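June, bench notes, adhesive removers again

Third go at the Presard citrus remover, and I'm still not convinced. The sheet claims full label lift in 2 minutes on coated metal. I gave it that, then gave it the same again, and the corner of the label came up with most of the glue left behind. Paper top layer slid off nicely. The glue didn't care.

Barrios solvent on the same tin: cleaner, but it dulled the paint. You can see it if you tilt the tin under the window. Whoever wrote "safe on all finishes" must have tried one finish.

Used 32 ml on a patch the size of a playing card. At that rate a 500 ml bottle is gone before lunch, and the bottle isn't cheap. Mika's price list still shows the old figure, so don't trust it when ordering.

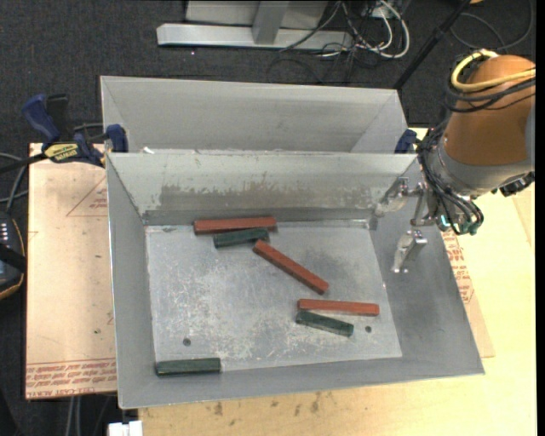

*Red and green blocks in the gray metal bin. Note the scuffs on the floor of it.*

Warm water and dish soap, left under a rag while I did the mail, got me nearly as far as the Presard. Needs repeating on a label that hasn't been sitting in the sun — the ones from the Zudumside shelf are baked on and may not be a fair test. I'd like to see somebody else get the same result before we stop buying the stuff.

Smell: Presard fine, Barrios gave me a headache with the door open. The can says low odor.

To do:

- same three on glass, fresh labels
- plastic scraper only, the metal one left lines
- ask Mika what's in the 700 ml refill, the label lists "cleaning agents" and stops there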